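Trascombe Film Forum
Home Boards New Posts Members Log In
Search this board Go

Board: Awards Season
Topic: Screener discs vs. streaming links, who's still voting off discs?
23 replies 144 views

reelchange
August 29, 2018
Our critics group (small, regional, 21 voting members) is deciding whether to ask distributors for links only this year. Last season we got a mix. The discs came in padded mailers from early November on, and the links came whenever the publicist remembered. I'm in favor of switching. A few members are strongly against it. I'd like to hear from people in other groups before we send our letter out.

For reference, the titles we were sent on disc last year got more votes in nearly every category than the titles we were sent as links. I don't think that's because they were better films.

hadwood_dan
We went links only last year and I would not do it again. Three of our members live out in the country with slow connections. One of them tried to watch Priklow four nights in a row and never got past the train station. She abstained in Best Picture. That's a vote lost over buffering.

Discs play. You put one in and it plays.

mezzanine7
Discs don't always play. I had two last year that froze at the same spot on two different machines. And the picture is standard definition with a property notice crawling across it every ten minutes. If you vote on cinematography off one of those you're guessing.

hadwood_dan
And a link on a laptop is better?

mezzanine7
On a laptop, no. On a TV with a decent connection, yes, by a lot. I watched Tô both ways. On the disc the night scenes on the river were gray mush. On the link I could see the second boat. The whole last act depends on knowing that boat is there. I moved it from ninth to second on my ballot.

papertickets
Both of you should be going to the theater. Every title on our list last year had at least one screening within an hour's drive. I know people have jobs. But we're handing out an award for movies, and I don't see why a person who watched half of them while folding laundry gets the same ballot I do.

reelchange
papertickets, we had 9 screenings last season and five of them were at 10 in the morning on a work day. Two of our members are teachers. I can't put that in the rules.
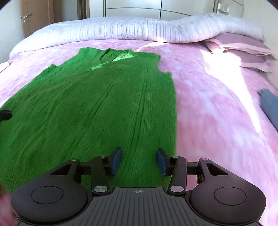 What I could put in the rules is a minimum. Something like: you have to have finished the film, start to end, to vote in any category it's nominated in. We have that informally now. It isn't written down anywhere and I know it isn't followed. Last January somebody asked me at the voting meeting which one Priklow was, after the ballots were already in.

papertickets
Then write it down. We have it in our bylaws. You initial next to each title you've seen. It takes two minutes.

gaffer_tape
How do you check?

papertickets
We don't check. People are less likely to sign for something they haven't seen.

gaffer_tape
I was in a group that did that and everyone initialed everything. I'd be surprised if yours is different.

On the original question: ask for both. Let each member pick when you send in the contact list. The distributors already keep two lists. The bigger ones never complained when we did this. The small ones would send a link and then mail a disc if you wrote back and asked politely. Hadwood gets the links, her neighbor gets the discs, no argument.

hadwood_dan
I'm Hadwood. The member with the slow internet is somebody else. But yes, I'd be fine with that.

gaffer_tape
Sorry, misread it.

second_unit
The part that bothers me is the expiration dates. Half of our links died before the voting deadline. I don't watch everything the day it comes in — I like to save the longer ones for the holidays when I have a clear evening. I sat down to Priklow on the 27th and got a page telling me my access had ended. I wrote to the publicist and got an auto reply saying the office was closed until the new year.

If you go links only, put a line in your letter asking that they stay live through the day after your vote. Give them the actual date. We didn't, and it cost us.

reelchange
That's useful, thanks. I hadn't thought about the date.

mezzanine7
Also ask how many plays you get. Some of them count a play the moment you press the button. I lost one to a power outage and another to my son pressing the button.

oldprojectionist
I'm going to disagree with most of this. The format doesn't decide anything. Timing does. The stuff that arrives in the first batch gets watched when people are fresh and the stuff that arrives in the third week of December gets watched in a pile. I've kept my ballots for a long time now and my top picks nearly always came in before Thanksgiving. The one exception was Tô and I saw that in a theater.

If you want a fairer vote, move the vote. Two more weeks would do more than any letter to a distributor.

papertickets
Two more weeks and nobody covers your awards. The bigger groups have all announced by then.

oldprojectionist
Who covers them now?

papertickets
The paper ran our list last year. Page six, with a photo.

reelchange
Ours ran too, but they left off the acting categories. I'm not moving the vote this year, the room is already booked. I'll suggest both formats, member's choice, with the link date spelled out. The initials idea I'll bring up and see how it goes.

second_unit
Post the letter when you have it? Ours needs a rewrite and I'd rather start from something.

reelchange
Will do. Give me a week or so.

hadwood_dan
Does anyone know if the Priklow people are sending the director's cut this time or the one that played in theaters? Ours didn't say on the sleeve and the running times don't match.

Page 1 of 2 Next
Share this topic 9 shares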